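### 4.2 What the host asks, and what she leaves alone

Blog interviews with women who have written about their working lives are often treated as a corrective to newspaper reviews. Magalhães calls them "the friendlier archive". We are less sure. Friendly they certainly are, but an archive is supposed to keep what was said, and much of our sample reads as if it was tidied before posting.

Take the 11 interviews given by Lenka Štěpánek for her memoir of driving haul trucks at Illau. In eight of them she is asked how the men treated her. In each, the answer arrives in nearly the same words, down to the joke about the lunchroom kettle. Rusnák reads this as a sign of settled memory. It could just as easily be a press sheet. Blog tours of this sort are commonly run by email, with one set of answers sent to several hosts, and Rusnák doesn't say whether she checked. We wrote to the hosts and three replied. All three had received their answers as a document and had never spoken to the author.

The claim that hosts "draw out" stories of labour also deserves a colder look. Questions about childhood, writing habits and favourite books took up more room than questions about the job in every interview we coded. Pay came up twice. Injury came up once, in the Harries interview, and the host moved straight on to cover design. A reader who met these women only through the blogs would learn a good deal about their courage and very little about their shifts.

Đặng's defence is that the form has its own rules, and that praise at the top of a post buys room for franker talk lower down. The idea is attractive – we wanted it to hold – but the Rilier and Ollier posts, at up to 40 paragraphs the longest we have, get no franker as they go. 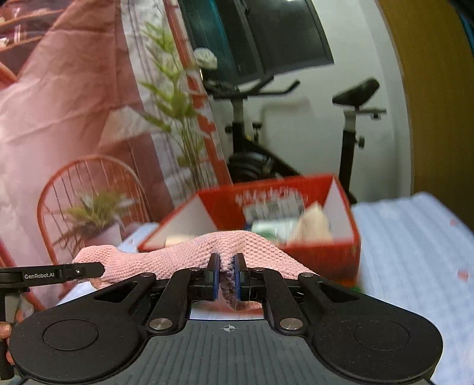 **Figure 3.** Pink knit cloth pinched between the fingers of a black hand-held gripper.

Siu suggests that comment threads make up for the gap. Some do. A former co-worker corrects a date under one post, and another disputes who trained whom. Both comments went unanswered, and we would not build an argument about shared authorship on them. We return to the threads in Section 5, where the coding is also less generous than Siu's.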